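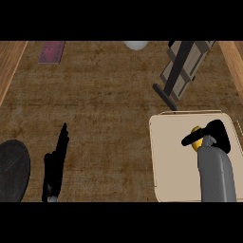

1/ My nan's recipe notebook, a thread

Right, I've been promising this for ages and the kettle's on, so settle in. My nan kept one notebook for all her cooking from when she got married until her hands got too bad to write. My aunt had it, then my cousin, and since April it's been living on top of my microwave.

2/ It's a red hardback thing with most of the spine gone and a bulldog clip doing the work of the spine. The first page says "SOUPS" in very careful capitals and then there isn't a single soup until halfway through. The first recipe is for furniture polish.

3/ Her measurements are a nightmare and I love them. A "blue cup" of flour. Which blue cup? I rang my aunt and she said oh, the blue one. The blue one broke before I was born. My aunt then spent twenty minutes describing a completely different cup, which was green.

4/ So I've been working backwards. If the scones come out like scones, the cup was probably a bit smaller than a mug. If they come out like doorstops I had it wrong. I've had a lot of doorstops. The dog next door is thrilled with me.

5/ Oven temperatures! She had three: "low", "proper" and "Sunday". I think Sunday is gas mark 7, going by what it does to a potato. Proper I'm still not sure of. Low I just leave the door open a crack and hope.

6/ Somebody asked last time whether she wrote down where she got things from. Sometimes! There are loads that just say a surname. "Meinecke cake" turns up in four different places and each version has more butter than the one before. I like to think of her getting braver.

7/ The real Meinecke was the family over the road, apparently, and the cake was a plain yeasted one with sugar and almonds on top. My nan's version has no almonds because she thought they were a waste of money. She put oats on. It's really good with oats, I will fight anyone.

8/ OK here's the method as best I can work it out, for those of you who asked. Warm the milk, stir the yeast in, leave it until it's frothy. Flour, pinch of salt, sugar, soft butter, one egg. Knead until your arms ache, then do a bit more. Cover it and go and do something else.

9/ Her note at this point says "go to shops". So you go to the shops. When you get back, push it flat into a tin with your fingers, poke holes all over, put little bits of butter in the holes, then sugar, then oats. Leave it again (she says "hang washing") and bake on proper.

10/ I've found that if you haven't got any washing to hang, a phone call to my mum is the right length. If my mum's been to the doctor's, it's too long and the dough climbs out of the tin.

11/ Things stuck between the pages so far: a bus ticket, a pressed pansy, a knitting pattern for one (1) mitten, an electric bill, and a raffle ticket, number 871, pink. Did she win? Did she ever check?? I've put it back exactly where it was, just in case.

12/ There's also a letter from a Marlene Rothe thanking her for "the jar" and asking for the recipe. It doesn't say what was in the jar! Four paragraphs about her sister's wedding and the price of coal and not one word about what she'd been eating. Marlene, please.

13/ My money's on the plum thing. There's a page headed "Plums, for giving" and another headed "Plums, for us", and the one for us has brandy in. I made both in September and took the wrong jar to work. Popular afternoon, that.

14/ A few people in the replies have asked if I'm going to type it all up. I've started! I'm doing a page a night when I'm not too tired. I'm leaving her spelling in because I can hear her in it. She never once spelled "cinnamon" the same way twice and I'm not about to correct her now.

15/ What I'm not typing up is the back few pages, which turned out to be her Christmas lists, with who sent a card and who didn't. There's a whole grudge in there about someone called D. who missed two years running and then sent one with a robin on. She's underlined robin. I have no idea what that means.

16/ If you've got one of these knocking about in your family, go and have a look through it, and write names on things while there's still someone to ask. I'd give a lot for five minutes with her and that blue cup.

17/ Also my brother wants it known that the gingerbread recipe is "wrong" because it doesn't taste like hers. I followed it to the letter. My aunt says of course it doesn't, she never put the treacle amount in on purpose, so people would have to come round to hers for it.

18/ So that's the next job. I've tried one spoon of treacle, two, and a big reckless glug. Two is closest but there's something else in there, something a bit sharp. Orange peel? Black pepper? Suggestions welcome, I've got half a tin left and a free evening.

19/ Edit: several of you have said cold tea. COLD TEA. Putting the kettle back on.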